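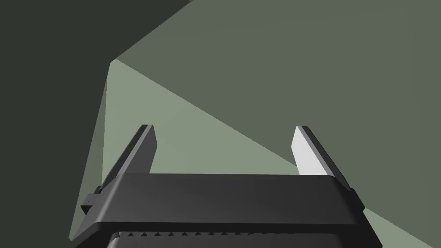 *Black gripper, computer render, black on grey-green*

**Dark pictures come out as one black slab on my Zuster inkjet**

posted by **Yoga Pelupessy**, 21st June

Hi all. Printing a lot of dark stuff at home lately, renders, night photos, a couple of posters for my sister's kitchen. On screen I can see all the soft greys fine. On paper the greys just go. Everything below a certain darkness turns into the same flat black, and it's a bit brown if you hold it near the window.

What I've tried:

- head clean, two goes
- new black cartridge (shop's own brand from Ekenitz, not the proper one)
- "best" quality, which only made it slower and wetter
- different picture programs, same result

Paper is Reisinger matt, the thick one. Plain paper is even worse, it goes wavy. Page counter says 786 so the printer isn't exactly worn out. Light pictures are lovely, skin tones fine, text fine.

Is it the cheap ink or am I missing a setting? Don't want to buy a full set of the real cartridges just to find out.

---

**marrowfat**

Cheap ink. Always the ink. Had the same with a differnt make, went back to the proper cartridges, sorted.

---

**Tilly_in_Limden**

Wouldn't blame the ink yet. Brownish black can be the ink, yes, but losing all the dark greys is nearly always the paper setting or your screen.

First thing, what does the print box say under paper type? If it says plain or "auto", change it to matt photo. On plain it chucks down far too much black and the dark end fills in. You said wetter, so that's my bet. Do it in the printer's own window as well as the program's, they don't always talk to each other. Mine forgets it every time the computer restarts, drives me up the wall.

Second, turn your screen down. Way down. Most of us have them set bright enough to read by, so dark greys look clear when they're really almost black. Hold a sheet of white paper next to a blank white page on the screen, in normal room light, and dim the screen till they look alike. Will feel horribly dim for an evening. Then look at your picture again and I think you'll see the slab on screen too.

Third, before using any more of the good paper:

1. Make a strip of grey squares, black at one end, going up in small steps. Any paint program will do.
2. Print it on a quarter sheet with the matt setting.
3. Let it dry overnight, matt changes a fair bit.
4. See where you stop being able to tell the squares apart. Anything darker than that in your picture is lost, so lift the shadows until it sits above that line.

Matt paper never gives as deep a black as glossy anyway. Lift the shadows more than looks right.

If the strip comes out brown all the way along, then ok, ink. Try one proper black before you buy the set.

---

**Yoga Pelupessy**

It was on plain!! In the printer's window, not in the program. Would never have looked there. Strip printed, drying on top of the fridge. Still a touch brown but I can see steps now. Will do the screen thing tonight, thanks Tilly

---

**old_bert359**

Check the paper's the right way up too. Some matt is only coated one side. Lick a corner, the sticky side is the one you want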